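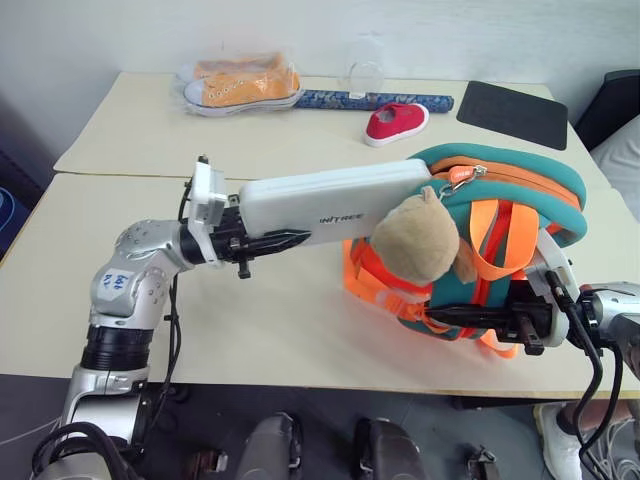 The Deston 17 is a day backpack sold to schools, offices and training centers that issue bags to staff or students in quantity. It was reviewed by the equipment office of Plestness College during the spring term, and this report sets out the findings for departments that are considering an order. The college last replaced its issue bags when most people carried paper folders and little else. Today the ordinary load includes a laptop, a charger and very often something long and white with a maker's name along the side, such as the INTREE unit seen against the teal-and-orange backpack, and a bag that has no sensible place for an item of that shape will soon annoy the person who carries it. The review therefore gave as much weight to the inside of the bag as to its straps and seams.

Method

Five bags were bought at the normal price through the college supplier. They were issued to members of staff whose duties take them between the two campuses, and each bag was in daily use for 15 weeks. Users kept a short written record of what they carried and of any fault. Guilan Meng collected the records and Ebuka Sani inspected the bags at the end of the period. The maker had no part in the review and did not see this report before publication.

Carrying comfort

The shoulder straps are wide and firmly padded. Users with narrow shoulders found that the straps sat well once the chest strap was fastened, but the chest strap slides on a rail that is too loose, and on two bags it had to be pushed back into position several times a day. The back panel is stiff enough to keep books from pressing through. It does not let much air pass, and users who walked the full distance between campuses in warm weather reported damp shirts.

A waist belt is not supplied. For the loads tested, none was needed. Departments that send staff on field visits with heavier equipment should look at a different product.

Storage

The main compartment opens fully on three sides and can be packed flat, like a small suitcase. This was the feature most often praised. The laptop sleeve holds the standard college model with its cover on, and the base of the sleeve stops short of the bottom of the bag, so that a bag set down hard does not strike the computer directly.

The front pocket is less successful. It is deep, with a single divider, and small items collect at the bottom. Anju Rana noted that pens, keys and a travel card could be found only by emptying the pocket onto a desk. The Sulleck bag that the college issued before had four small pockets in the same area, and most users preferred that arrangement.

There is a narrow inner pocket for a portable charger, with an opening for a cable into the main compartment. The pocket is a good idea and the opening is well finished. It is closed with a snap, however, and the snap came away on one bag in the ninth week. Deston replaced that bag without charge — the exchange took 17 days, during which no loan bag was offered.

Wear and weather

The outer fabric held up well. Light marks came off with a damp cloth, and no seams had opened by the end of the period. The main zipper ran smoothly throughout. The side zippers on two bags had begun to catch on the lining, a fault that can be avoided by pulling slowly but that should not appear in a product of this price.

The bag resists light rain. In a heavy storm in the sixth week, water entered at the top of the main zipper and reached the papers inside. A rain cover is available separately. In the view of this office it ought to be included.

Price

The bag costs 70 dollars at the single price, with a reduction of 5 dollars per bag on larger orders. The Xiong commuter bag, which the college reviewed last October, is cheaper and has the better front pocket, but its laptop sleeve is thin and its straps had started to fray by the end of the test.

Recommendation

The Deston 17 is approved for general issue to staff. It is not recommended for departments whose members work outdoors for long periods. Orders should include the rain cover, and the code for it is held by Muchen Tian in the purchasing section. Staff who already have a Sulleck bag in sound condition should keep it until it is due for replacement.

Faults in bags issued under this approval should be reported to the equipment office in writing, with the number printed on the inside label.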